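The Long Weekend of the Continuing Education Credit

By Orsolya Juhász

Every physician I know keeps a drawer of lanyards. Mine has 24 of them, and I could not tell you what I learned under more than half. Medicine asks its practitioners to keep studying until they retire, a noble idea that in practice means a hotel ballroom, a pastry under plastic wrap and a man explaining updated sepsis guidelines to people who are buying shoes on their phones.

Last May I paid $300 for a refresher in airway management at the Baptista Center, a training outfit above a tile showroom in Drotis. The brochure promised "an immersive learning journey." The journey began with a form asking me to rate my confidence, and ended with the same form. I had gone up one box. So had everyone at my table, including the anesthetist who slept through the middle.

In between, though, something useful happened. Our instructor put away her slides after lunch and had us run the same bad scenario until we stopped being embarrassed by it. I forgot the suction. I forgot it again. A nurse with a quarter of my schooling told me, kindly, where it was — by my left hand. I have not forgotten it since.
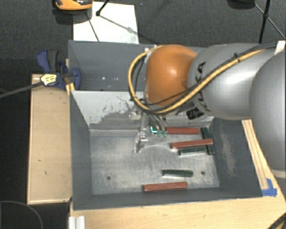 That hour earned me exactly as many credits as the hour on parking arrangements and housekeeping. The accounting system can't tell them apart, and the people who sell courses have noticed. Jada, an online provider, will let you collect a year's worth in one evening if you click fast enough. Clisevis offers a bundle for $2485 with a cruise attached.

I asked the Baptista Center why the hands-on part takes up so little of the day. Mannequins are expensive, they said, and chairs are cheap. They are adding 2 practical sessions to the next course. The confidence form is staying.

I've signed up anyway. There is still room in the drawer.

Comments

gaspasser_ret: I was not asleep. I was resting my eyes between airways.

Mel T.: Does the cruise one have availability? Asking for my whole department.

nightshift_rn: It is always by the left hand.

Contact the editors | Copyright | Back to top

Last updated: 2018-02-02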